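Sornari Household Manipulation Data Project
Progress report to the Delletti Fund
12 Apr 2025

Period covered

This report covers the work since our last report and the plan for the rest of the grant. It follows the headings in the grant agreement. Spending is reported separately by our finance office.

Summary

We now have 992 accepted demonstrations in simulation, all on kitchen counters. The simulated part of the collection is on schedule. Collection on the physical arm is behind schedule and has produced 396 accepted demonstrations. We are asking for one change to the plan, described under "Request" below.

Simulated collection

Each demonstration starts from a generated layout. The generator picks a counter material, a floor, and a set of objects, then drops the objects at random positions and lets the physics settle before the episode begins. Operators then drive the simulated arm through a single instruction, such as moving a cup next to a pot or standing a fallen pepper mill upright. The starting view is saved from directly overhead before the arm enters, and the learning system receives that view along with the instruction.

During this period we widened the range of counter surfaces. The first batches used plain surfaces only, and the policy trained on them did poorly when we tested it on stone with strong veining. It placed grasp points on pale streaks in the stone that had nothing to do with any object. We added 16 patterned surfaces, including dark marbles, and retrained. Grasp points on bare counter became much less common. They still happen near the edges of the view, and we have not found the cause.

We also stopped removing layouts in which an object is only partly in view. The earlier filter threw these out, and we now think that was a mistake. A camera over a real counter will always catch part of something at the side, and the policy needs to learn to leave those things alone unless the instruction names them. Layouts with partial objects are now kept at the rate the generator produces them.

Layouts in which objects touch are also kept. Operators find these slower. The usual problem is that a light item resting against a heavy appliance gets pushed when the gripper closes. We changed the operator guide so that the approach is made from the open side wherever there is one, and the number of rejected episodes from touching objects has come down.

Objects that do not belong in a kitchen, such as phones, are included on purpose. Some instructions ask for them to be moved out of the way and others never mention them.

Physical collection

The Bansal arm was out of use for part of the period while a wrist joint was replaced. After the repair, the hand-eye calibration had drifted and the first demonstrations had to be discarded. We now run a short calibration check at the start of every shift. The check adds a few minutes, and no session has been lost to calibration since it was introduced.

The physical setup uses one counter. We had planned to swap the top between sessions but the clamps did not hold the heavier panels flat. New clamps have been ordered. Until they arrive, variety in the physical set comes from the objects and the lighting only.

Quality review

Every demonstration is watched by a second operator before it is accepted. The reviewer marks whether the instruction was completed, whether anything else was disturbed, and whether the motion contains long pauses. Episodes with long pauses are trimmed or sent back.

We found 3 instruction templates that operators read in different ways. The worst of them used the phrase "behind the toaster," which has no fixed meaning in an overhead view. Some operators took it as the far side of the counter and others took it as the side away from the slots' controls. All episodes using these templates were pulled and relabeled with wording tied to other objects, for example "between the knife and the toaster." The relabeled episodes are counted in the total above.

Reviewers also raised the matter of lying and tipped objects. The generator lets cups and mills fall over as they settle, and the label file did not record this. It now stores a pose tag for each object, either upright or on its side, and the tags have been added to the older layouts.

Software and storage

Episodes are stored in the Makton format agreed at the start of the grant. We moved to the newer version in the middle of the period. Conversion of the old episodes went through without loss, except that the timestamps in one batch were rounded and had to be rebuilt from the raw logs. The raw logs will be kept until the end of the grant for this reason.

A first package of the simulated set has been prepared for the partner group. It holds the starting views, the instructions, the joint records, and the object labels with pose tags.

Problems and risks

The physical set may not reach its target if the clamps are late. Operator time is also tight in April, as two of our trained operators are shared with another project. We have started training a replacement, but new operators produce more rejected episodes in their first weeks and we do not expect a gain until the next period.

The overhead view hides the height of objects. For tall items such as dispensers this has led to a few collisions on approach. A second, angled camera would help, and we can add one in simulation at no cost. On the physical side it would need a new mount.

Request

We ask the fund to approve moving part of the remaining physical collection hours to simulation, with the physical target lowered to match. The total number of demonstrations promised in the agreement would stay the same. We need an answer before the next operator schedule is set.

Next period

Add the angled camera in simulation. Install the clamps and begin swapping counter tops. Rerun the grasp point test with separate scores for the center and the edges of the view. Deliver the first package to the partner group and collect their comments on the label format.

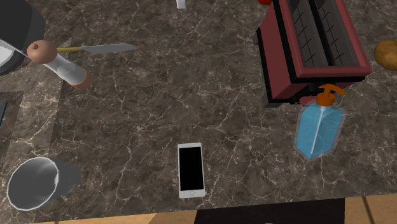 Figure 1. Simulated layout on dark veined marble, overhead view, with the pepper mill and metal cup on their sides.

Related items
Sornari project: previous progress report
Operator guide for counter tasks, revised
Notes on converting episodes to the new Makton version
Bansal arm: calibration check procedure
Delletti Fund: reporting schedule for current grants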